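Garage > Workshop tips > Old cars

Looking after chrome on an older car
6 comments | 15 shares

Chrome bumpers are my favourite part of any old car, and they're so cheap to look after! Start with a proper wash, plenty of lukewarm water and a drop of car shampoo, and get right up behind the lip where the road salt sits. Rinse, then dry it with an old cotton towel (never the one that fell on the floor).

For small rust freckles, scrunch up a bit of kitchen foil, dip it in water and rub very gently in little circles. You'll get a brown paste, wipe that off and have a look before carrying on. I usually go over each patch 3 times. It's brilliant on hubcaps too, though keep it well away from painted trim.
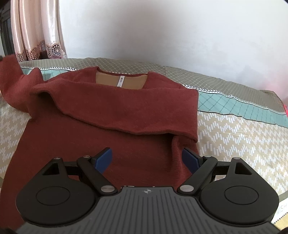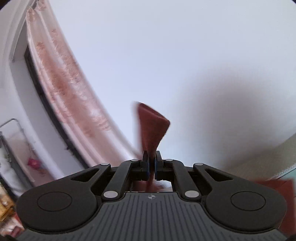
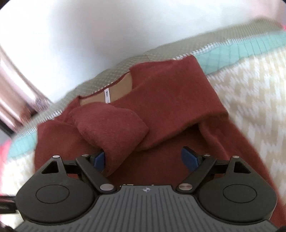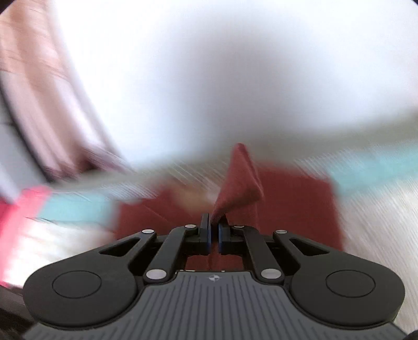 Can I use foil on plastic chrome?
Please don't, the shiny layer is very thin and scratches straight off. Stick to soapy water and a soft cloth.

Once the metal is clean, put on a thin coat of wax. I've got a tub of Tremby from the Plusari shop and it goes on lovely, but any plain hard wax will do the job. Leave it 15 minutes, buff it up, then do the back of the bumper as well, where it really matters. I top mine up every 1000 miles or so, and again before the car goes away for winter.

Door handles next, and they're fiddly! An old toothbrush gets into the gap round the button.

6 comments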